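# Kunolthorpe ground floor – tile work

These pages cover the floor at Kunolthorpe, which Osian Maddocks and his crew laid for us over two weeks. The old carpet came up first, then the glue, then a lot of filler. We chose a large pale tile from Fourie for the whole ground floor so there would be no strips or thresholds between the rooms.

Most people who ask us about it want to know how it holds up and how hard it is to keep clean, so the notes here are mainly about that.

**The tile.** Off-white and smooth, with a little gray in it. It looks whiter at noon than it does in the evening. We ordered 200 and had 24 left at the end, which are stacked under the stairs in case one ever has to be replaced. The sample board from Wurnex had a warmer tile that we liked at first, but it looked yellow next to the walls.

**Layout.** Osian started from the middle of the main room and worked out to the walls, so the cut pieces are at the edges. The narrowest cuts are by the back door. We talked about setting the tiles on the diagonal and decided against it – more cutting, more waste, and the hallway is too narrow for it to show.

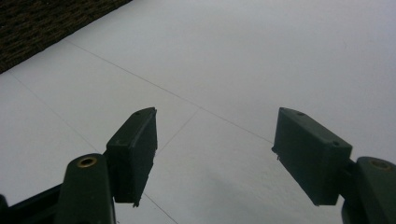
The size of the tiles was the part we argued about most. Small ones would have been easier to carry and easier to level, but there would have been much more grout to scrub. With the large ones the floor under them has to be very flat. Osian spent three days on that before he opened a single box, and went back over the low spot near the kitchen twice.

**Grout.** Plamimel, in the lightest gray they sell. It went in on a Thursday and we stayed off it until Saturday.

**Cleaning.** Sweep first, then a damp mop with plain warm water. Soap left a film the first few times, so we stopped using it. Crumbs and hair show up quickly on a floor this pale. Mud from the yard wipes off if it is left to dry.

**Furniture.** Felt pads went on every chair and table leg before anything was carried back in. The pads need changing about every 4 months.

**Still to do.** Baseboards in the hallway, and a bead of sealant along the back door. Osian is booked to come back in August for both.

Page last changed 02/05/2022.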